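Can a Machine Fold My Laundry Yet?

I have been promised a laundry robot since I was a kid, and I'd like it now, please. I'm at the age where a free evening gets eaten by a basket of clean clothes, and every year some company puts out a video of a shiny arm folding one white towel very, very nicely. I don't own 80 identical white towels. I own hoodies with strings, kids' leggings and a fitted sheet I'm a little scared of!

So when Virance, a small outfit that trains machines for household chores, said I could hang around for a Wednesday, I packed a sandwich and went. I stayed until they turned the lights off at 7 in the evening.

Let me start with the bad news. Clothes are awful for machines. A mug is the same mug however you set it down, but a jacket has no shape of its own. Drop it and you get one heap, pick it up and drop it again and you get another, and the machine has to work out where the sleeve went each time. We do this half asleep, by feel, while watching TV.

The way Virance goes at the problem surprised me (I was expecting a big metal arm and a safety fence). People do the chores themselves, using gripper tools they hold in their hands, and what the tools pick up becomes lessons for the machines. You get two pinching fingers per hand and that's your lot. Every fold has to be done the way a robot would have to do it.
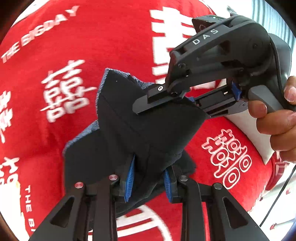 Two grippers, one black garment: lined clothing gives the fingers more than one layer to grab.

They let me try, and I was terrible. My first T-shirt took me so long that I started talking to it. You reach for a corner and come up with both layers, or you get the corner just right and the rest slides off and turns inside out behind your back. I did get better by lunch — better meaning that a kind stranger might have called it a rectangle. The team's own count for the day was 163 folds, and I'm sure mine dragged the average down.

Thick things are easier than thin ones, I learned. Dark things are harder than light ones, because a camera has trouble finding the edge of a black sleeve lying on top of more black. Anything with a second fabric inside is its own headache. When the inside shows, the machine has to decide whether it's looking at a collar, a cuff or a different piece of clothing altogether.
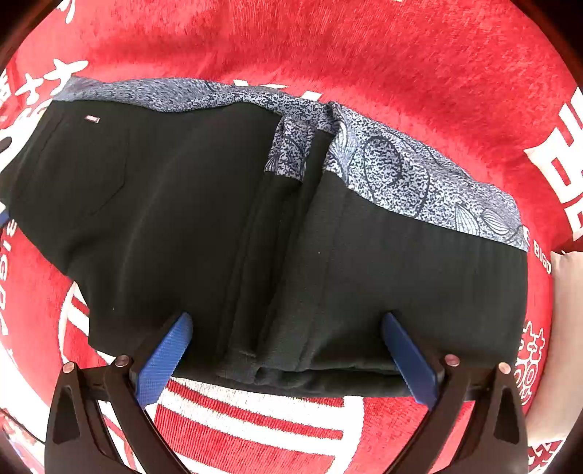

Grumeda, who has been reading my chore columns for a while, wrote in after I mentioned this visit to say that folding is the wrong thing to ask for. Give her a machine that carries the basket upstairs and puts the right socks in the right drawers, she said, and she'll happily fold everything herself in front of a movie. I read that twice and had to put my coffee down. She has a point! The folding is the part you can do sitting.

I put her idea to the people at Virance and they laughed, then got a bit quiet. Stairs are a whole other business. So are drawers, apparently, with the sticking and the overstuffing and the one sock that always hangs out.

Shop floors are further along, or some corners of them are. If you have 100 boxes of one size going onto one kind of shelf, a machine can earn its keep. My bedroom has never been that tidy a job.

Would I buy one today, if one were for sale? For towels, maybe. For the hoodies I'd want to see it done at my place, with my basket, on a bad day. I went home that night and folded a load by hand, and I caught myself pinching the corners with two fingers. The fitted sheet is still in a ball in the closet.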